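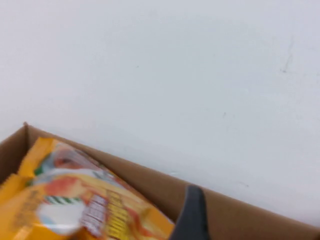 *Fenna Van Damme*

# How a Hospital Hands Over Its Patients

A hospital is open all day and all night. The people who work in it are not. A nurse or a doctor works for a set number of hours, called a shift, and then goes home to eat and sleep. The patients stay where they are. At the end of every shift, the care of each patient has to pass from one worker to another. The name for this is a **handoff**.

This page explains what happens in a handoff, using a children's hospital called Gendivura. Gendivura has 79 beds. Other hospitals have their own rules and their own words, but the steps are much alike.

## What has to be passed on

Suppose a girl named Jilline is in the hospital with a broken leg. She had an operation in the morning. The day nurse knows these things:

- what Jilline's problem is and what was done about it
- which medicines she has had, how much, and at what time
- when the next medicine is due
- what she is allergic to
- which results the team is still waiting for
- what to do if her temperature goes up

The night nurse may never have met Jilline. By the time the day nurse leaves, the night nurse must know everything on that list. If one item is missing, Jilline could get a medicine twice or miss it.

Most of these facts are also written in her **chart**. A chart is the full record of a patient's care. At Gendivura the charts are kept in a computer program called Livix. A chart can be very long, and reading every chart from start to end would take most of the night. In a handoff, the person leaving picks out the parts that matter for the next few hours.

## The order of the talk

The talk follows the same order every time. Gendivura uses five parts.

1. **Who.** The patient's name, age and bed number.
2. **How sick.** One of three words: stable, watch or urgent.
3. **Story.** Why the patient is here and what has happened so far.
4. **To do.** Jobs for the next shift, each with a time.
5. **What if.** Problems that could come up, and the plan for each one.

A fixed order makes gaps easy to notice. A nurse who has heard "Who," "How sick" and "To do" knows that "Story" was skipped and can ask for it.
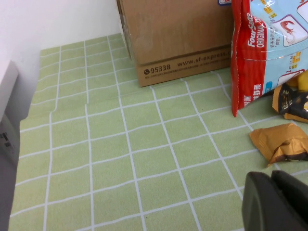
*Green squares, white lines.*

## Saying it back

When the five parts are finished, the listener repeats the main points out loud. This is called a **read-back**. It checks that the words that were said are the same as the words that were heard.

Here is a short one.

> **Day nurse:** Next pain medicine is at 9:30. Not before.
>
> **Night nurse:** Next pain medicine at 9:30, not before.
>
> **Day nurse:** Correct.

Numbers need extra care. "Fifteen" and "fifty" sound nearly the same in a noisy hallway, so staff say the digits as well: "fifteen, one-five."

After the read-back, the listener asks questions. The handoff is complete when the listener says, "I have the patient." From then on, the night nurse is in charge of Jilline's nursing care.

## Who keeps the handoffs working

Each area of a hospital is called a **unit**. A unit has a nurse manager. The manager plans who works on which shift and makes sure there is time for handoffs.

At Gendivura, the manager of the surgery unit is Osvaldo Honorato. When he makes the schedule, he lets the shifts overlap by 30 minutes. The day nurses are still working when the night nurses arrive. Without an overlap, both groups would have to hurry, or one group would have to stay late.

Mr. Honorato also listens to some of the handoffs. He has a checklist with 21 items. If the same item is missed again and again, he looks for the cause. One winter, allergies were often left out. The printed handoff sheet had no space for them. The sheet was changed, and a line for allergies was put beside the patient's name.

This kind of work is called **quality improvement**. It means measuring how a job is done, changing one part of it, and measuring again.
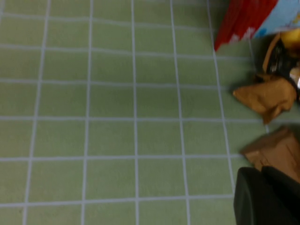
## Can patients help?

Yes. In many units the nurses do the handoff beside the bed, and the patient and family may listen. A patient who hears a mistake should say so. Jilline might know that she already had her medicine, or that she threw up after lunch and it was not mentioned.

If a patient is asleep, the nurses may speak quietly at the door instead. Private matters are discussed where visitors cannot hear.

## Words to know

**Chart:** the full record of a patient's care.

**Handoff:** passing the care of a patient from one worker to another.

**Read-back:** repeating what you heard so the speaker can check it.

**Shift:** the hours a person works before someone else takes over.

**Unit:** one area of a hospital, with its own staff and manager.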